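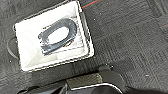
Words: Salma Ouazzani, second floor, Tukerville office

The Great Sort-Out has reached the loops. Regular readers of this newsletter will remember that we started in the spring with the stationery cupboard, moved on to the mugs (feelings are still running high about the mugs) and were then distracted by the summer. We are now down to the things that live in drawers under other things, and the method is one white box on the carpet, one item in the box, and a ruling.

The dark loop went in first. Opinion on the second floor was divided between strap, rubber band and part of something expensive. I wrote "loop, dark" on the list and then spent most of Thursday being told by people passing with coffee that I should have written something else. Ollton's old packing desk used to be up here, and they bound everything, including on one occasion a sandwich platter, so my money is on them. If you ever worked at that desk and feel a pang, come and see me. One end of it looks a bit the worse for wear, but so does the desk.

The rules, for those who missed the email, or received it and made a choice:

Anything claimed by name goes home with its owner the same day. "I think that might be Graham's" is not a claim. Anything that plugs in goes to the shelf by the printer until someone can say what it plugs into. Anything that holds other things together is kept if it still does. Everything else goes in the Spanos crate by the lift, which is emptied when it's full and will not be searched afterwards on your behalf.

We have done 23 drawers out of 40. The remaining ones include the two that don't open, and the long one under the window, which opens too well. 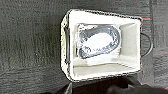 By Salma Ouazzani | Filed under: Around the Building

Then there is the cable question. A silvery-blue coil has had its turn in a white bin and I have had more messages about it than I had about the car park. Three separate people have told me it is "the good one". I asked each of them what it was good for and got three answers, one of which was a shrug.

For now it's on the printer shelf with a label. It would be a help if whoever coils things in this office could agree on a way of doing it. There is a school that winds round the elbow, a school that folds, and a school that puts the whole lot in a drawer and leans on it. I belong to the third, so I'm not in a position to lecture.

Sorting carries on in December, mornings only, on the carpet by the meeting rooms. Please step round it. Mumis have said they'll stay open till 2 for anyone who gives up a lunch hour to help, and the soup is decent. Drawer 28 is next. If it's yours, you have until then to go through it yourself, and I'd recommend you do, as I've had a quick look and there is a shoe.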